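Thread: Planner stops before threaded insertion

gunvor_b
After the Vukex update, my planner gives up at the thread. 13 aborts today. I think the wrist camera pose is wrong.

osala
I don't agree. Check your force limit first - 300 is too low for screwing.

gunvor_b
The limit was the same in the old version, and it worked.

lihua_s
Please post both views.

gunvor_b
Head and wrist:
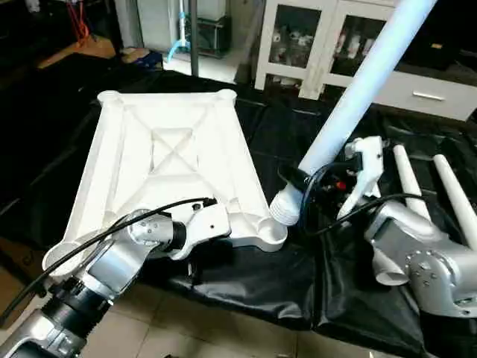
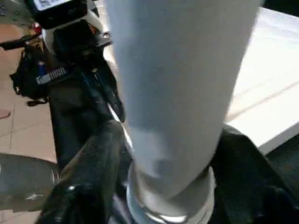 Head view first (leg pipe near the corner socket), then wrist view (fingers at the white cylinder).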